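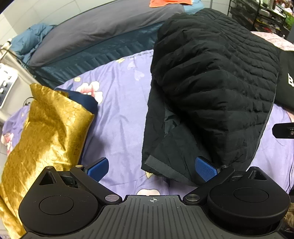

I've been putting off the wardrobe since Christmas. The plan was to do it a shelf at a time over a fortnight, like a sensible person, and instead I pulled the whole lot out yesterday after lunch and then couldn't go to bed until I'd dealt with it. So if this post is a bit rambling, blame the fact that I was still pairing things up at midnight!

It all goes on the bed first. I know some people swear by doing it on the floor, but my knees aren't up to that any more, and with a bed there's a deadline built in (you do want to sleep at some point). The purple flowery sheet was due a wash anyway, so I left it on and piled everything straight on top of it.

The big black quilted thing is the one I go round in circles about. It's warm, it takes up half a shelf, and every spring I decide it can go, and then we get one of those raw mornings in May and I'm glad of it. It's staying. I've moved it to the top, where it can squash down under the spare blankets and leave me alone until the autumn.

Then there's the gold. Oh, the gold! I bought it for Cormac Ó Conaill's fortieth, when we were all told to come as something shiny, and it has been folded up ever since. It creases if you so much as look at it, and I have no idea whether you're allowed to iron it. I tried a corner once through a tea towel and lost my nerve. My sister says cut it up for cushion covers, but I can't picture where I'd put a gold cushion in this house. For now it's rolled, not folded, and lying along the back of the drawer.

The navy bits I've put all together, and that alone has made getting dressed easier, as I was forever holding them up to the window to see if they were black.

Two bags are by the front door for the charity shop. Diarmuid Egan has first refusal on the jumpers – he's welcome to them if he comes round before I get my shoes on. I also found 17 odd socks, a scarf I'd accused a cousin of borrowing, and the receipt for the curtains from 11 years ago. Kept the scarf, binned the receipt. The socks have gone in with the dusters.

Still to do are the shoes, the hats and whatever is in the suitcase on top (I gave it a shake and it rustled, so I put it back). The sheet's in the machine now, and I've got a clean one on, and I'm having toast in bed before I start on anything else.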